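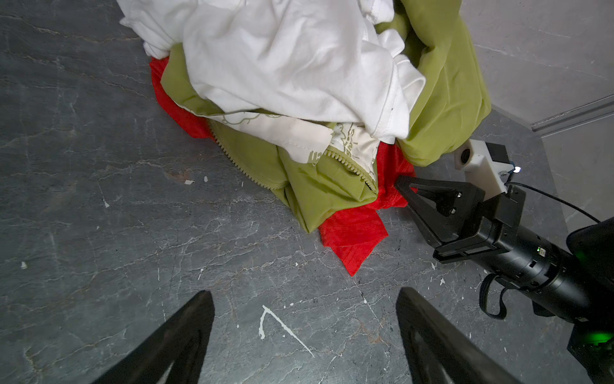

Ondano open day, Zusuveck lab - notes and data

Sunday, July 13, 2025. Two-arm bench demo, clothes and tile tasks. Arms run by Kibet Mwakalinga, files sorted by me (Tolera Ayele). 41 clips, 20 with wrist views only. Names are messy, will fix.
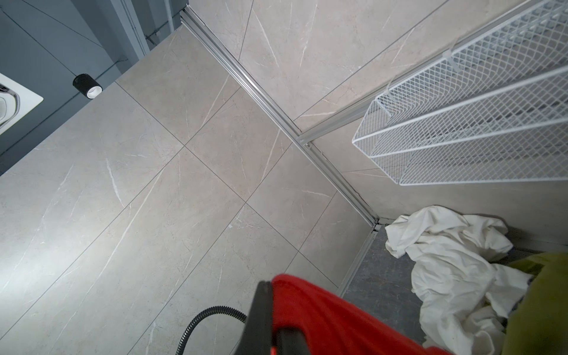

Photo: Ondano / Zusuveck

Layout
- wrist/ left and right, seperate folders
- fixed/ whole bench
- notes.txt, typed during the demo so expect typos

Frame rates differ betwen folders. Resample first. 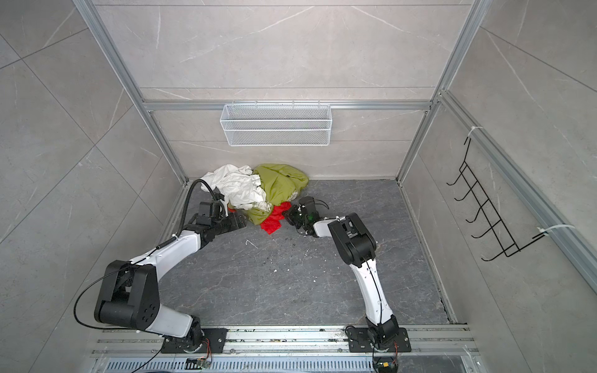
Fixed view, both grippers at the clothes pile.

Full set about 1000 MB. Skip clip 1608, bad timestamps. Questions to Kibet.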